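March 25, 2020. Skelholm build 1032, save/load pass.

Loading a slot written in build 1031 still drops the horse inventory. Reproduced on 2 machines. Cause: the saddlebag table is read before the item IDs are registered. Moved registration ahead of the read. Load time went from 200 ms to 238 ms, acceptable for now.

Rhys has the revolver reload bug; canceling at frame 38 still eats a round. Not touched today.
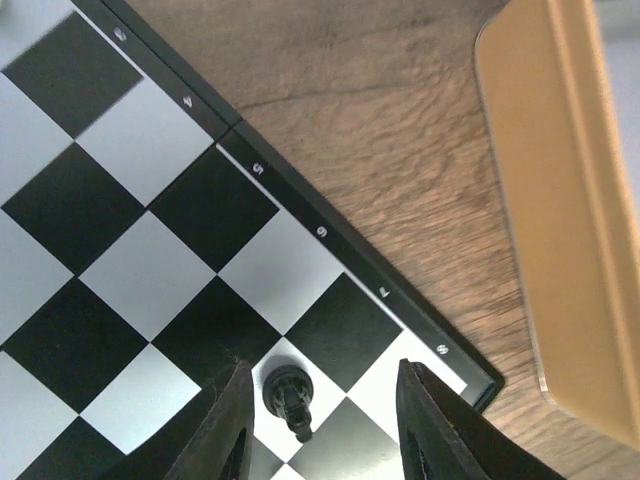
*Folding chessboard, ranks 3 to 8 on the rim, seam between 4 and 5.*

Open: Birdie to rerun old slots on the Tralov branch.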